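# Chapter 9: Grippers and Soft Things

By now you have a hand-held gripper that opens, closes, and has cost you more than the kit on the shelf at Pliltbridge would have. You have probably tested it on a wooden block. Everyone tests on a wooden block, and everyone comes away with a high opinion of their work.

This chapter is where that opinion gets adjusted. Cloth has no fixed shape and no handle, and it will slide out of a grip that held a full mug all afternoon. The build we follow is the Niris hand, put together on a shared bench and then taken home, where the laundry lives. Its finger pads have been through 40 versions. Number nine was quite good, and we ruined it.

Start with the jaws spread wide. Beginners bring them in half closed, to save time, and then spend the time pushing the cloth around the bed. A hood is a fair first target: it has a thick rim to aim for and a great deal of loose fabric around it to get wrong.
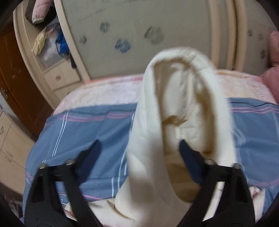 ## 9.1 Before You Squeeze

Look at the linkage first. The long outer arm and the slimmer inner bar should move together on their pins. If one side lags, the pads will meet off center and the cloth will roll out between them.

Next, check the pads. They should angle inward, and their tips should arrive at the same moment. Close the jaws slowly on a single sheet of paper. If you can pull it free with two fingers, tighten the pads and try again.

Then pick your fold. A raised edge or a wrinkle gives the tips something to close on. A flat panel gives them nothing, and you will mostly be gripping the mattress.

Plan on 100 practice grabs before you change any parts. The Brillumari project logged roughly 3000 before it touched a screwdriver, and its notes are the dullest and most useful reading in this book. We borrow their scoring sheet in Section 9.2, along with the Xiao pad shape, which you can cut with kitchen scissors if you are not proud.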